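# Bundevar 918 Vehicle Inspection Mirror

The Bundevar 918 is a wheeled under-vehicle mirror for use at border crossings, ports of entry and secure parking areas. It is supplied by Flekov to public agencies and licensed security contractors.

The convex mirror is made of shatter-resistant acrylic and is lit by two LED lamps mounted at the rim. The handle extends to 94 centimeters and locks at any point along its length. Three casters allow the mirror to pass beneath passenger cars, vans and light trucks. 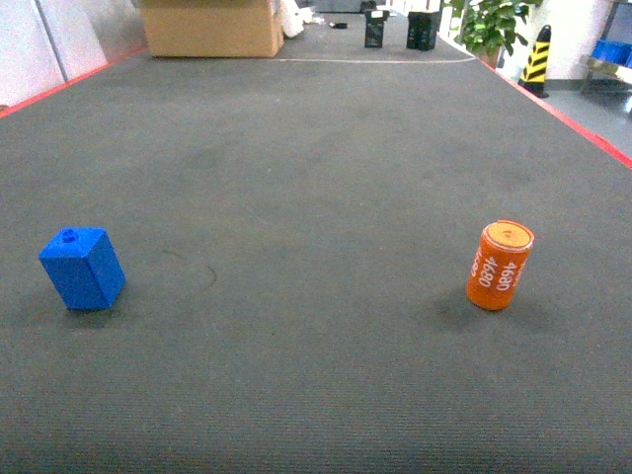 Power is provided by a rechargeable pack housed in the grip. A spare pack may be ordered under part number 776. Use of packs from other suppliers will void the warranty.

**Included with each unit**

- Mirror head with casters
- Extending handle
- Battery pack and charger
- Trokico padded carrying case

The Masri wall bracket, part number 178, is sold separately.

Agencies may request a loan unit for evaluation before placing an order. Orders received after December 9, 2019 will ship in January. Requests must be submitted in writing on agency letterhead.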